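Toy Libraries Find a Lasting Place in Family Life

18 Mar 2022

Families in Iredstead have been borrowing toys on the same terms as library books for nine years. The Iredstead Toy Library holds 1,000 items, from stacking cups to large construction sets, and lends them for periods of two weeks. Membership is open to any household with a child under the age of eight.

The model is simple. Children outgrow toys quickly, and a puzzle that holds the attention of a toddler in May may be ignored by the fall. Lending allows a family to follow a child's interests without filling a closet, and it gives parents the chance to try an expensive item before deciding to buy one. 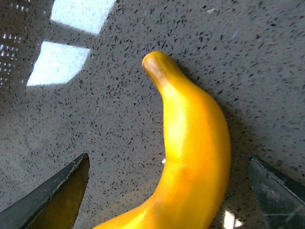 Pretend play accounts for a large share of the loans. Kitchen sets, cash registers and market stalls are reserved weeks ahead, and the library now keeps a waiting list for the most popular of them. Staff encourage parents to extend these games with items already in the home. A yellow banana on the counter can serve as stock for a shop, a telephone or a customer's lunch, and young children move between such uses with ease. The library's printed guide to pretend play suggests that adults take a minor role – the shopper, the patient, the passenger – and let the child direct the story.

Choosing stock is a more demanding task. The library buys from several makers, among them Kulten, whose building blocks have been on the shelves since the first season, and Zalewska, a small producer of puppets and cloth figures. Each item must be easy to clean and must have parts that can be replaced singly. Toys that depend on a single outcome are seldom chosen, as they tend to be returned early.
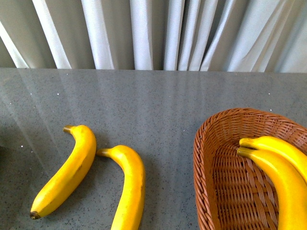

Care and Return

Every toy is checked twice, once when it leaves and once when it comes back. Hard surfaces are wiped down, cloth items are laundered, and pieces are matched against a card kept inside the lid. A missing piece does not carry a fine. Families are asked to report the loss, and the library orders a replacement where one can be found.

Board games present the greatest difficulty, since a set may contain dozens of small parts. The library has adopted zippered pouches made by Grament, and complete returns have improved.

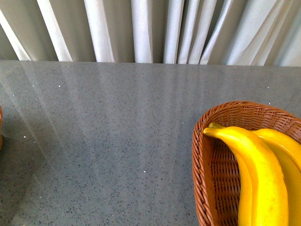

The pouches have also made it possible to lend games to preschools, which had previously been limited to larger items. In the current season, 19 classrooms hold a shared membership. Teachers may keep a set for a full month and may request a theme, such as transportation or weather, to match their lesson plans.

Applications for household membership are accepted throughout the year at the front desk.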